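About Ternari

Home
Our story
Lessons
Ensembles
Studios and hall
Enrol

Ternari is a community music school. We teach strings, winds, brass, percussion, guitar, voice and piano to anyone who'd like to learn, and our students range from preschoolers with a shaker in each hand to retirees who have finally bought the cello they wanted at 20. We run private lessons, group classes, a handful of ensembles and a concert season that gets a little bigger each year, and we have a wonderful time doing it.

The name comes from ternary form, the A-B-A shape you hear in so many minuets and songs: a tune, something different, then the tune again. A lot of our adult students come to us that way. They played as kids, went off and did other things, and now they're back (often with the same method book, and sometimes with the same sore thumb).

How we started

We opened with two teachers, one upright piano and the use of a church basement after 4 p.m. The basement had a very generous echo. It flattered the singers and did nothing at all for the drummers, and when the furnace came on everybody learned to play forte. We had eight students that first term, and all eight played in the first recital, along with one parent who'd been quietly practising at home and asked if there was room on the program. There was!

By the third year we had a waiting list for violin and a storage cupboard you couldn't close. We moved upstairs, then across the street, and then into the old furniture showroom on Bukano Street, where we still are. It had big front windows, a freight elevator and carpet everywhere. The carpet went first. The elevator stayed, and anyone who has ever moved a marimba will understand how fond of it we are.

The building today

We have 13 teaching studios on two floors. The ones along the back are the quietest and tend to go to voice and classical guitar; the drum rooms are at the far end of the ground floor behind two sets of doors. Every studio has a piano or a good digital keyboard, a mirror, a music stand that stays where you put it, and a chair for a parent or a friend.

Han Hall is upstairs at the front. It's a small hall with a sprung stage and very kind acoustics, warm enough for a solo flute and clear enough that you can follow all four lines of a string quartet from the last row. Students are welcome to book it for a run-through before an exam or an audition, and we really encourage them to, even if the audience is just a sister and a backpack. Playing in a bigger room feels different, and it's nice to find that out ahead of time.

The listening library is beside the office. It holds more than 2000 scores and recordings, most of them donated, and members of any age can borrow from it. The chamber music shelves are the pride of the place. There's also a long run of big band charts that came to us from a dance orchestra when it folded, with pencilled notes from the players still in the parts. Some are useful (watch the repeat), some are rude about the trombones.

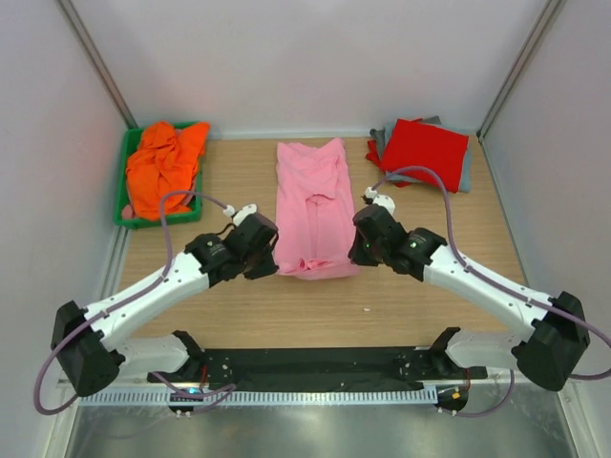
Borrowing an instrument works in much the same way as borrowing a score. We keep a loan collection of fractional violins and cellos, student flutes, clarinets, trumpets, a couple of French horns and one very popular baritone sax. Children under 13 can trade up a size at any point in the year as they grow, and we'll check the fit with you at the counter. Loans run for a term at a time and can be renewed as long as lessons continue.

What we teach

Private lessons are at the centre of things. They're 30, 45 or 60 minutes long, once a week, with the same teacher all year. We don't have one house method. Some of our teachers start beginners by ear, some start with reading, and most do a bit of both depending on who has walked through the door. If you've got exams in mind we'll prepare you for them properly, with theory and ear training built in. If you'd like to learn six songs well enough to play them at the cottage, we'll do that, and we'll enjoy it just as much.

Our youngest students join Bokix, the early childhood program, which takes children from age three up to the end of kindergarten. A Bokix class is loud, fast and full of movement. There's a lot of marching. The children sing in a circle, pass rhythms around on tubs and blocks, learn to hear high and low and same and different, and by spring term most of them can clap back a four-beat pattern without thinking about it. Grown-ups stay in the room for the first year and are expected to march too.

Group classes for older beginners include ukulele, hand drumming, keyboard and a songwriting workshop that meets in the evening. The songwriters present their work at the end of each term in Han Hall with the house lights down low, and it has become one of our favourite nights. You hear songs there that didn't exist three months before.

Theory runs from basic rudiments to harmony and counterpoint. We know theory has a reputation. Our classes are small, there's a piano in the room and everything gets played and sung before it gets written down — you'd be surprised how many teenagers end up arguing cheerfully over a cadence.

Ensembles

Playing with other people is the best part of music for many of our students, so we try to get everyone into a group as early as we can. You don't need to be advanced. You do need to count.

Junior Strings is for players in their first three years. Senior Strings plays standard repertoire and gives two full concerts. The Ternari Winds rehearse at 7 p.m. and are about half adults and half high school students, a mix that has worked well from the first night. The Bukano Street Big Band plays those pencilled charts and some newer ones. The Open Choir has no auditions and takes new singers at the start of each term. The chamber program matches players in trios, quartets and quintets and gives each group a coach and a piece to live with for a few months.

We also have an early music group called the 1605 Consort, after the year that gave us Dowland's third book of songs in some of our members' affections (the third book came out in 1603, as they will happily tell you) and their old rehearsal room number in all of them. The consort plays recorders, viols and lutes, sings a good deal, and lends instruments to anyone curious enough to try. Please do be curious. A bass recorder is a lovely thing to hold.

The concert season

Our season opens in October and runs through to June. Student recitals happen every few weeks, and we keep them short, about an hour, with juice and squares afterward. Each ensemble has its own evening, and in February we put on the Winter Marathon, when the hall stays open from 9 a.m. until 9 p.m. and students, teachers, alumni and neighbours play one after another all day long. Bring knitting, bring a thermos, come and go as you please. Last winter's program had a toy piano suite, a brass quintet in toques and a four-year-old who played one note on the cello, bowed, and got the biggest cheer of the afternoon.

Admission to student recitals is free. Tickets for ensemble concerts are priced so that a family can come, and anyone taking lessons at the school gets in without charge.

Our teachers

Everyone on our faculty performs as well as teaches. They play in orchestras and pit bands, lead choirs, gig at weddings, compose for theatre and record in their spare rooms. You can hear several of them together at the Faculty Concert each November, where the program is a well-kept secret until the lights go down.

They're also patient people who like to laugh. We look for that when we hire. A new teacher gives a trial lesson to a real beginner before joining us, and the beginner gets a say.

Fees and bursaries

Lessons are billed by the term, and you can pay in instalments. Our bursary fund covers part or all of the cost for students who need it, including instrument loans and books. The application is one page, it's confidential, and teachers aren't told who in their studio receives support. Proceeds from the Winter Marathon snack table go straight into the fund, so the butter tarts are doing good work.

Come and visit

The front office is open from noon to 8 p.m. through the teaching week. Drop in and have a look around, sit in on an ensemble rehearsal, or book a trial lesson on any instrument we teach. If you're not sure what you'd like to play, ask for an instrument tasting and we'll set you up in a studio with several to try. The entrance is on Bukano Street under the green awning, there's bike parking by the side door, and the freight elevator will take you, your stroller or your double bass up to the second floor.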